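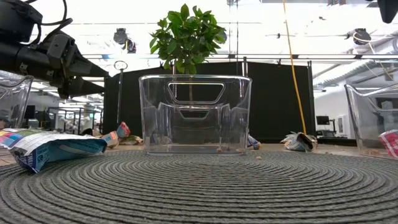
Snack packages and clear bins set out for a sorting task at the Wirisura teaching lab.

Wirisura Opens Teaching Lab Where People Show Robots the Work

WIRISURA (February) – Stakar today announced the opening of its new teaching lab in Wirisura, where robot arms learn everyday tasks from people who guide them through each step by remote control. The first project, called Zolton, is all about snacks!

In a Zolton session, an operator steers the arm as it picks up packages from a tabletop and places them in clear plastic bins. Every run is recorded from start to finish, including the fumbles and second tries, and the recordings are used to train the arm to sort on its own.

“Snack bags are a wonderful challenge,” the Zolton team said in a statement. “They crinkle, they slide, they fold up on you, and a person just knows what to do with their fingers. We want the robot to learn that feel from people, and we’re having a great time teaching it.”

The team has set a goal of 200 recorded runs for each table layout, with packages moved between runs so the arm sees plenty of variety. New operators train for around 75 minutes before their first recorded session. So far 35 people have completed the training, many with no background in robotics.

Brandão, the project's software partner, built the remote control system and will help review the recordings. A second round of tasks, using boxes and cartons, is planned once the snack runs are complete.

The lab is now taking sign-ups for new operators. Sessions start at 2 p.m. and no experience is needed.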